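Home Stuff > Kitchen > Dish Racks > Your Questions

Dish rack FAQ
44 shares | 11 comments

Do I really need a rack if I have a dishwasher?
I say yes! My favorite bowls get washed by hand, and I'd much sooner prop them up than stack them on a soggy towel.

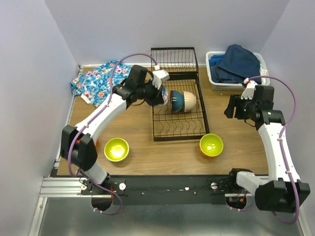

I held out for years, mind you, and then my neighbor Philomena gave me her old Drimitz and I was hooked by Friday.

Which way should bowls go?
On their sides, tilted a bit. Upside down flat traps steam – I learned that with a musty cereal bowl.
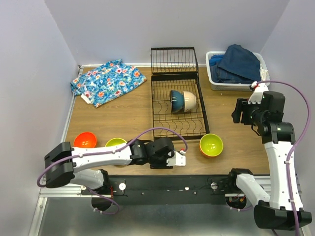
Wavy slots are my pick for anything round, and I'll argue with Dede about it all day (she likes straight pegs). Plates are easy, bowls want to roll. Two of them rim to rim in the lower tray, like the blue one and the cream one, is how I'd start, and the red-orange and lime-green ones can wait on the table for their turn.

Can I put a wire rack on a wood table?
Sure, but slip a tray under it if your dishes go in dripping. I wipe the wood once the rack's empty – crumbs love to hide along that bottom wire.

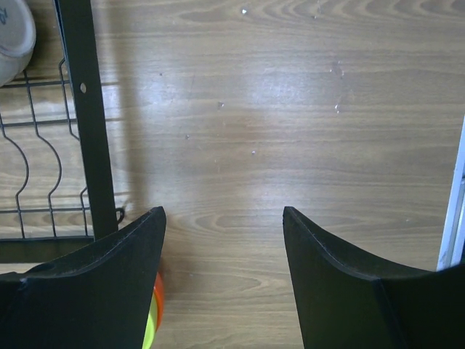

Black wire rack on the wood tabletop, a few specks still to wipe up.

How often do you wash the rack itself?
Every 2 weeks, with an old toothbrush and dish soap. More if I've been lazy about rinsing!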